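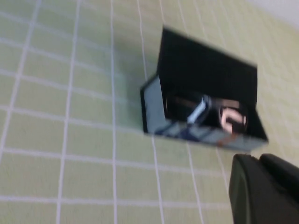 Pale yellow-green surface with white grid lines.

Prurnico Gridded Table Covering

Prurnico is a wipe-clean table covering sold by the metre, marked all over with an even grid of squares. It is made for sewing rooms, school art rooms, packing benches and anywhere else people lay things out and want them straight. The covering is supplied by Stoyanova of Grastthorpe, who have sold table and shelf coverings since 1931.

The grid is printed under the top layer, so it does not rub away with use. The surface is matt and does not throw back much light from overhead lamps. Pins will mark it, and so will a craft knife. Use a cutting mat on top if you cut with blades.

Sizes and ordering

Width: 14 dm (one width only)
Length: cut to order in whole metres, up to a full roll
Thickness: 3 mm
Backing: brushed felt
Colours: Pale Lime, Stone, Inum Blue

Inum Blue is made in smaller batches and may take longer to arrive. Cut lengths cannot be returned unless faulty, so please measure the table before ordering. Allow extra on each side if you want to fold the edge under. For a flush finish, order over size and trim in place.

Samples are sent free by second class post. Screens vary and Pale Lime in particular looks yellower on some than on others, so we suggest asking for a sample if the colour matters to you.

Fitting

Unroll the covering face up and leave it flat overnight in a warm room. It will be stiff at first and the ends will lift. Line up one grid line with the long edge of the table, then work across from that side, smoothing with a dry cloth. Most customers leave it loose, as the felt grips well on wood and painted board. On glass or very smooth tops, use double-sided tape along the two short ends.

Joins should be made on a grid line. Overlap the two pieces, line up the squares and cut through both with a sharp knife and a steel rule.
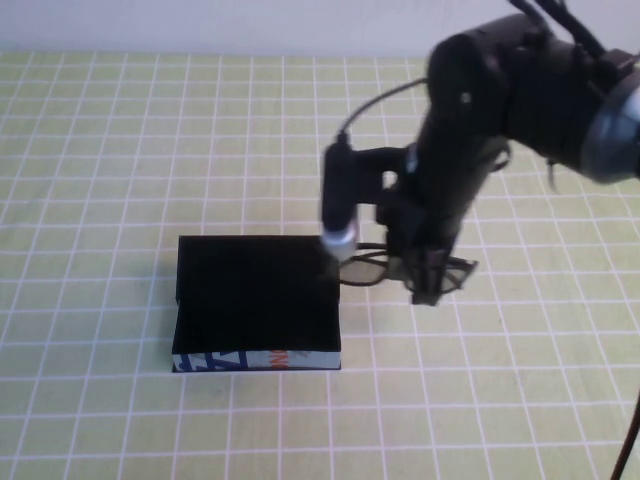 Table with a gridded top against a plain white wall.

Care

Wipe with warm water and a little washing-up liquid. Do not use bleach, white spirit or scouring pads. Felt pen will usually come off if wiped the same day. Ballpoint will not. Do not put hot pans or irons directly on the surface. Store spare lengths rolled, with the printed side outwards, and never folded.

Customer comments

"Used for quilting. The squares save me getting the ruler out for every piece. Took two days to lie flat, not one." Lejla Mladenović

"Good thick covering. Would like it in a wider width for our big bench." Raffaele Costa

Product code: PR 300
Page updated 26 Apr 2018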